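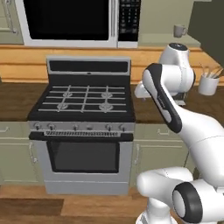 Wendthorpe wants to pay you to cook less at dinnertime. Read the small print first

The town of Wendthorpe will offer households a credit on their utility bill if they keep their big kitchen appliances off between 5 and 8 p.m. on weekdays, under a plan the council passed on Saturday by a single vote.

The program is called Easy Evenings, and it starts in November. Households that sign up get a new meter, a sticker for the fridge and the promise of a credit worth up to $113 a year. The words "up to" are doing a lot of work in that sentence.

To get the full amount, a home has to stay under its evening limit every weekday for twelve months. Miss the limit on four days in a month and the credit for that month is gone. The limit itself is set by Zokitz, the company that sells the meters and will run the program for the town. How Zokitz works out the limit for each home is not in the papers handed to the council. When this reporter asked, the company said it was based on "a typical home of that type," and did not say what a typical home was.

Piret Petrauskas, who put the plan forward, told the meeting that the evening peak costs the town money and that small changes in habit could bring it down. "We're asking people to shift dinner a bit or use the slow cooker," she said. "It's a choice. If you don't want to do it, don't sign up."

That is true as far as it goes. But the meters will be paid for out of the general fund, so people who don't sign up will be paying for the ones who do. The first order is for 500 of them. The price per meter was blacked out in the copy given to the public, and the town clerk's office said the figure was covered by a confidentiality clause Zokitz had asked for.

The evidence behind the plan is a trial in Bumommont last winter. Zokitz says homes there cut their evening use by a fifth. It's a nice number. The trial covered 200 homes, all of whom had asked to take part, and it ran for ten weeks. Those are people who already wanted to save power, watched over a short stretch, with a prize draw at the end of it. The report doesn't say how many dropped out. It also doesn't say whether their use went back up once the draw was over, and the company said it had not gone back to check.

There is also the matter of gas. A good many of the older houses on the east side cook on it, and a gas burner barely shows up on an electric meter. A family with a gas range could fry, boil and roast its way through the whole three hours and still collect the credit, while the family next door with an electric stove would lose it for making a pot of soup.

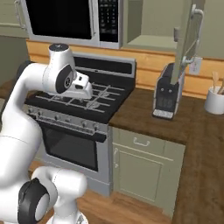 Triin Butkienė, who voted against, raised this twice. The first time she was told it would be looked at. The second time she was told it had been looked at. "I'd like to see where," she said after the meeting. She also pointed out that shift workers and parents with small children can't easily move dinner to half past eight, and that these tend to be the homes that could use the money.

Not everyone is so doubtful. Gunārs Stankevičius, who runs a hardware store on Kazlauskienė Street, said he'd sign up on the first day. "I eat at four anyway," he said. "They can pay me for that if they like."

Which is rather the problem. Paying people for something they already do doesn't take any load off the grid. Neither the plan nor the Bumommont report makes any attempt to separate those who changed their habits from those who didn't have to.

Ieva Vaher, who teaches economics at the high school and spoke from the floor, suggested a simpler option: charge a little less per unit late at night and let people sort it out for themselves. No meter contract would be needed beyond the ones the utility already has, she said. The council thanked her and moved on to parking.

A petition asking for the vote to be held again had 1190 signatures by Monday. Lumturie Popescu, who started it, said she isn't against saving power. She wants the contract published, price included, and she wants to know who owns the readings. A record of when each home cooks is also a record of when people are in, and the draft contract lets Zokitz keep the readings for seven years and share them with "trusted partners." None are named.

Petrauskas said she expected the data clause to be tightened before anything is signed, though she could not say by whom. The contract comes back to the council next month. Sign-up forms are already on the counter at town hall.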